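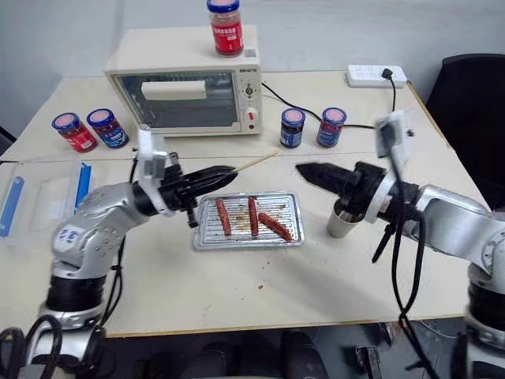
Food and Place, Week 7: The Sausage as a Way of Saving Things

Welcome back, everyone, and thank you for the kind notes about last week's handout on bread. I've tried to keep this one shorter (you'll be the judges of that).

We begin with salt. Before there were refrigerators, a family that slaughtered a pig in November had a great deal of meat on its hands and not much time. The big cuts could be salted or smoked whole, but the trimmings, the bits of shoulder and belly and fat, spoiled much sooner. Chopping them fine, mixing in salt, and packing them into a cleaned casing made something you could hang up and eat from for months. The word itself comes down to us, through French, from the Latin salsus, meaning salted, and I do love it when a word keeps its recipe inside it like that!

Please keep two families apart in your notes. Fresh sausages are meant to be cooked soon after they're made. Dried and fermented sausages lose water slowly while helpful bacteria turn the mixture sour, and that sourness, together with the salt, holds the harmful kinds back. Smoking can be done to either one, so don't treat "smoked" as a third family — I see this mistake on the exam every year.

Our main reading is Hongmei Kang's chapter on the market at Doldale, where 24 stalls once sold sausage and each street had its own idea about pepper. Read it slowly. She is especially good on casings, and on how butchers in Kirnton guarded their spice mixes while borrowing quite cheerfully from everyone else's. The shorter piece by Charalambos Kyriakidis, on sausage at harvest suppers in Stomunby, is optional, but his pages on who was served first are worth your evening.

For Sat 1 April, our make-up session, please write 2,000 words on one preserved meat from a place you know well. Ask an older relative if you can, and write down the words they use for it. Include at least 5 sources, and yes, a conversation with your grandmother counts as one of them.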